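I've been making seat pads for our kitchen chairs and a few people asked what it cost, so I'm putting it all in one place. January 2026 prices.

The chairs came from Prunwood in November. Solid enough, but hard to sit on for longer than a cup of tea.

Ready-made pads were £25 each and none of them fitted. Our seats are narrower at the back, so a square pad hangs over the sides.

I bought one sheet of upholstery foam from Stollance and cut it myself. An old bread knife did it. Draw the line in felt tip on both faces and go slowly, or the cut slopes inwards.

Make a paper pattern first. Tape newspaper to the seat, run a pencil round the edge, then cut it out and sit it back on the chair to check. I had to trim mine twice near the back legs.

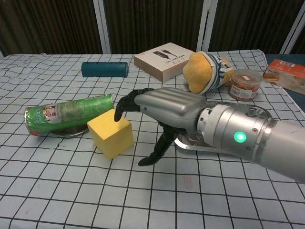

How thick should the foam be for a kitchen chair?
Around 3 cm of firm foam. Thicker than that and your knees start to meet the underside of the table. Soft foam goes flat under you whatever the thickness.

For covers I used a cotton from Trudari. Wash it before you cut. Mine shrank by 2 cm along the length, and I'd have been cross if I had sewn it up first.

Cut the cover slightly smaller than you think. A loose cover wrinkles every time somebody sits down. I took the side seams in on the first one and cut the rest to match.

Ties go on the back corners only. I tried them on the front as well and they caught on people's trousers.

I put zips in so the covers come off for washing. Kowalchuk sell zip by the metre and you add the sliders yourself. It's fiddly for the first one and fine after that.

Total for the set was £89, with foam, fabric, zip and thread. I already had the sewing machine.

Still to do: the bench under the window. It needs a longer piece of foam than Stollance had in, so I'm waiting for them to restock.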